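4.2 Table-setting trials with the Esum kit

The Esum kit is sold by Berkimum as a pair of hand-held grippers with a camera on each, and the seller lists it for recording kitchen and dining tasks. We bought one kit at list price and used it as shipped, with the firmware dated 2019-08-14. The task in this section is clearing and setting one place at a table. Nine operators took part, and each had 10 minutes of practice before recording.
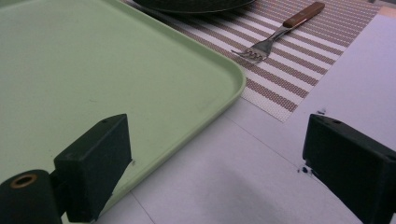 Flat cutlery was the hardest class of object for new operators. The fingers are thick blocks, and to get under a thin handle the operator has to tilt the tool or press down into something soft. For this reason we kept a woven mat in the layout. The fork with the reddish-brown wooden handle lies on the mesh with its tines close to the rim of the green tray, so an approach from the tine end leaves little room for an open finger. Operators were free to choose their own approach, and we did not correct them during a run.

Both grippers are cabled in the version we tested. The cables hang below the hands and stayed usable at this table size, though two operators asked for longer ones. A third view, from head height, was recorded along with the two gripper views (Figure 9). 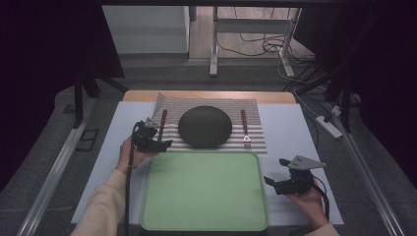
4.3 Grip on thin metal

Berkimum's product sheet says the finger pads will hold "thin household items" but gives no minimum thickness. We compared the stock pads with the softer Flirkalari pads, which are sold separately. Operators picked up the knife by the handle and then by the blade - the second is poor table manners but a fair test of the pads.
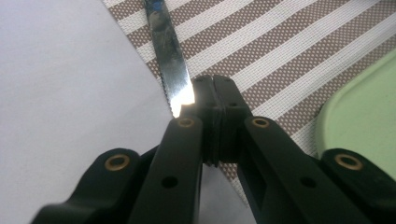 Scores for both pad types follow the Trindade protocol, with a hold counted only if the object does not turn in the grip before release. The stock pads were rated acceptable on handles by all nine operators. Opinions on blades were mixed, and the Flirkalari pads were preferred there, mostly for comfort in closing the hand. We did not test wear. The pads are held by screws and can be changed at the table, and a longer comparison is planned for November.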